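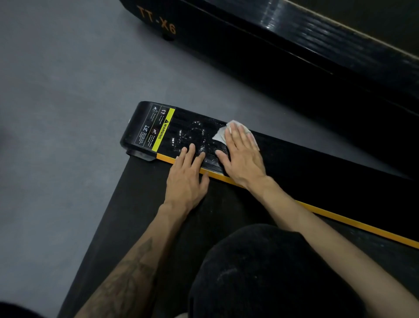 # Arrieta Honors List

Welcome, and thank you for stopping by! This is a small, friendly dataset of medals, honorary degrees and service awards given out by the faculties of Arrieta College, gathered from old programs and newsletters (and typed up over a great many evenings).

Updated Jul 12, 2025.

## What's inside

- `awards.csv` – 2,000 rows, one for each award given
- `faculties.csv` – the 5 faculties, with their older names
- `notes.md` – spelling puzzles, mostly from the Ustwood campus

Each award has a year, a faculty, a title and up to 3 lines from the printed citation. Shared medals get one row per person, so please don't add up rows and call it a medal count.

## Known gaps

The Breltix Medal changed its name partway through, and I've kept both names as printed. Programs for the June ceremonies are the most complete – the winter ones are patchy, I'm afraid. The Gidix Prize citations still need a second proofreading.

Corrections are very welcome, even tiny ones. Just open an issue and tell me which program you're reading from.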